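3.2 Upkeep of the hand-held gripper pair

Most of what we learned about the Braltgate rig came from keeping it running. The rig is a pair of hand-held grippers tracked from the head, and its demonstrations are later replayed on the Vemside arm. We had expected the arm to take up our time. The grippers took far more of it, and we came to enjoy the work, as small changes at the bench showed up so clearly in the data!

The main item is the marker cube. Each gripper is built on a cube with square fiducial patterns on its faces, and the pose of the fingers is computed from whichever faces the head camera can see. A face that has lifted at one corner still decodes, but the pose it gives is wrong by a few millimeters, and the error changes as the wrist turns. Our first fix was to reprint all faces on a fixed schedule. Orysia Hutsuliak then suggested something better: turn the gripper slowly through a full rotation and watch for a jump in position as one face hands over to the next. A jump larger than 3 mm means the older face gets replaced. The test is quick, and it caught two bad faces in its first week that all of us had passed by eye.

Finger pads were the second item. Grip width is read from the spread of the two fingers, so a compressed pad makes the gripper report a slightly wider opening than it should. We close the fingers on a gauge block before recording and store the reading with the session. Pads are changed after 400 recorded grasps, a limit set by Liam Kershaw from the drift in those readings. We tried stretching it further and regretted it, as thin objects began to slip on replay.

Before each session the operator puts on the head camera, lets both units start up, and holds the grippers out with the fingers open (Figure 4). We ask for one cube roughly square to the camera and the other turned to show two faces, then swap. Holding this pose for 14 s gives enough samples to compare the single-face and two-face estimates for both hands, and a disagreement sends the unit back to the bench.

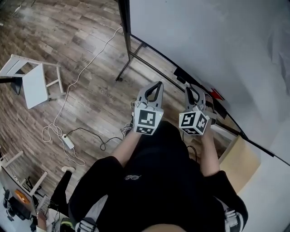 Figure 4. Both grippers held out with fingers open, seen from the head. The left cube faces the viewer; two marker faces of the right cube are visible. A green light shows on each cube.

With this routine in place we recorded 1191 demonstrations on the same two grippers. The replacement parts were pads, printed faces and one finger spring, which Kibet Chege swapped between two morning sessions. The spring deserves a redesign: reaching it means taking the cube off its mount, and the full rotation test then has to be run again. A version with a side opening is being printed now, and we describe its effect on calibration in Section 5.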